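Wikport Residents' Association
Minutes of meeting held 6 Aug 2018, 7pm, back room of the library

Present: Vesna Berisha (chair), Eetu Lahtinen, Marisol Beltrán, Amna Naqvi, Nayara Evangelista (minutes), plus residents from Raveck Road and the Quay.
Apologies: none recieved.

Minutes of last meeting
Agreed. One correction, item on the bins should say Fleletti Court, not Fleletti Close. Signed by VB.

Matters arising
Noticeboard key. Still missing. EL to get the lock changed, AN has a spare padlock that might do meantime.
Hedge at the corner of Raveck Road. Cut back in April, already out over the pavement again. Owner has been written to twice. VB to knock.
Dog bin by the slipway. Council say on order. Said that last time.

Bus shelter
Long discussion. Shelter at the bottom of Raveck Road taken away when the kerb was done and not put back. Bus company say it belongs to the council, council say it was put up by the old parish and is not on their list. MB has found a letter in the parish box which seems to show it was handed over, but second page missing. Will copy what there is and send in.

Resident from the Quay said her mother now gets off a stop early so she can wait in the chemist's doorway on the way back. Another asked if we could just buy one. EL has a price from Aaltonen, £1,439 for the smallest, delivered but not put up. No side panels. General feeling that without side panels it would be no use at all with the wind off the water.

AN asked whether a bench alone would be quicker. VB said a bench needs the same permission. Some disagreement. Mr from number 5 said the last bench went in without any permission and has been there years, asked for this not to be minuted, then said he didn't mind.

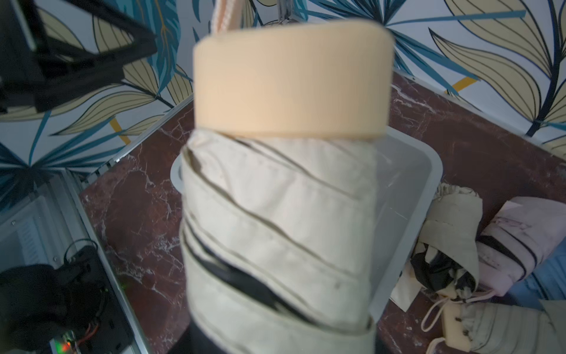

Agreed: write to council once more with MB's letter attached, copy to the bus company, ask for a reply before next meeting. If nothing, look at the Aaltonen price again and get one other to compare. Show of hands, all in favour bar 2.
Action: MB, VB

Parking on the Quay
Vans again on the double yellows mornings, delivery drivers mostly. Wheelchair user had to go round in the road. Photos have been sent in by residents, warden came once, at lunch time, when there were no vans. NE to ask for an early visit. Suggestion of cones, VB reminded everyone that we can't put our own cones out. Somebody has been putting their own cones out. Please stop.
Action: NE

Footpath behind Fleletti Court
Lower end still floods where the drain is blocked. EL rodded it himself and got so far, thinks there is a root in it. Water company say private drain, managing agent says not theirs. AN has the deeds for her own flat and will see if the drain is on the plan.
Light at the top of the steps out. Reported, have a reference number, NE has it on her phone. Anyone walking home that way after dark is asked to use the road side till it is mended.
Action: AN, NE

Summer fair
Went well on the whole. Cake stall sold out by 3. Tombola down on last year, too many bath salts. Bouncy castle man arrived late and left on time, EL to ask for something off the bill.
Money not all counted up yet, MB waiting for the float back from the plant stall. Full figures next meeting.
Complaint about the music from one household in Raveck Road. VB has been round and apologised. Next year speakers to face the water.
Thanks to the school for the tables. One came back with a bent leg, we have offered to pay.
Action: EL, MB

Planning
Application for a roof extension at the old sail loft. Most people fine with it, two neighbours worried about windows looking into their gardens. Association won't take a side, individuals to put in there own comments. Closing date is on the notice tied to the lamp post.
Café wants tables outside until 10. Discussed. No objection if there is room to get a pushchair past. VB to say so in writing.
Action: VB

Newsletter
NE needs everything by the end of the month. Please, typed if possible. Last issue had three recipes and no news. AN offered to write up the bus shelter so far, MB will do the fair. Delivery round for the top of Raveck Road still needs someone, it's 5 streets if you count the cut-throughs.

Any other business
Piano in this room. Library want to know does anyone want it. No.
Gulls. Item held over, no time.
MB asked if meetings could start earlier in winter. Mixed views, those who work in town can't do it. Left as is for now.
Resident asked who waters the tubs outside the post office. Was thought to be the post office. The post office thought it was us. AN will do them this month, EL has a long hose.
First aid course, church hall, places left, ask VB for the form.

Next meeting same time, same room, date to go on the noticeboard once we can get in to it.

Closed 9.10pm. NE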